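In Defense of the Badly Folded Sheet

I own 18 pillowcases, and I couldn't tell you why. What I can tell you is that every single one of them folds up beautifully, and the sheets they came with do not. I've been fighting with big pieces of cloth my whole adult life, and I've come around to an opinion that would have horrified the younger me: fold the thing on a table, fold it crooked if you have to, and put it away.

I used to be an in-the-air folder. Arms out like a scarecrow, chin clamped on the middle, one end dragging on the floor picking up dog hair. I think we do it that way because that's how we saw it done when we were kids, usually by two people who walked toward each other like a square dance. It's lovely with two people! Most Tuesday nights in my apartment there is one people. 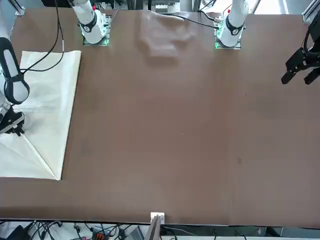
One raised crease, and it runs all the way down to the corner.

A table changes everything. The cloth lies there and waits for you. You can pull a corner, let go, go answer the phone, come back, and it's still where you left it (try that with your chin). I bought mine secondhand when I moved to Sostercombe, and it was meant for dinners. I've hosted maybe two. It has seen a whole lot of laundry.

Now, the internet would like you to have a system. I once sat through a 39-minute video on fitted sheets, and the woman in it was so calm, and her linen closet looked like a bank vault, and I came away with a ball of cotton and a bad mood. My neighbors swear by the Kozma fold, which has nine steps and involves turning the whole business over twice. Good for them. By step four I'm making a sandwich.

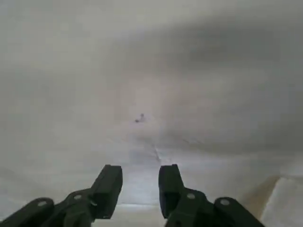

Something pale up close, maybe cloth, a whole lot of nothing much.

I do get the appeal of neat edges. I like opening a closet and seeing a stack that doesn't lean. But I've started asking who the stack is for, and the answer is me, at eleven at night, yanking the bottom one out and wrecking the rest anyway.

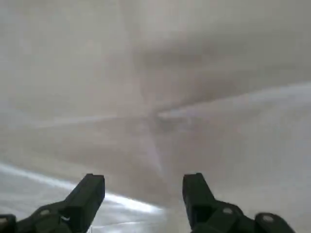
So my own rule is pretty loose. Get it flat enough. Bring one part over the other. If the corners meet, terrific, and if they miss by a couple of inches, I keep going. I don't iron, either. I had a perfectly nice Skornik iron for years and mostly used it to hold a door open.

The one thing I will be fussy about is the first fold. If that line is straight, the rest can wander a little and you'll still end up with something that fits on a shelf. Even a triangle is fine by me as a place to start.

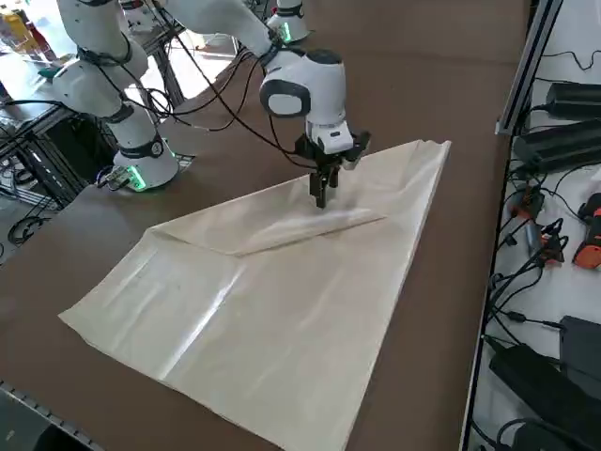 The top folded over into a triangle, with the rest still to go.

My sheets are on the shelf right now, a bit lumpy on the left side, and I slept great last night.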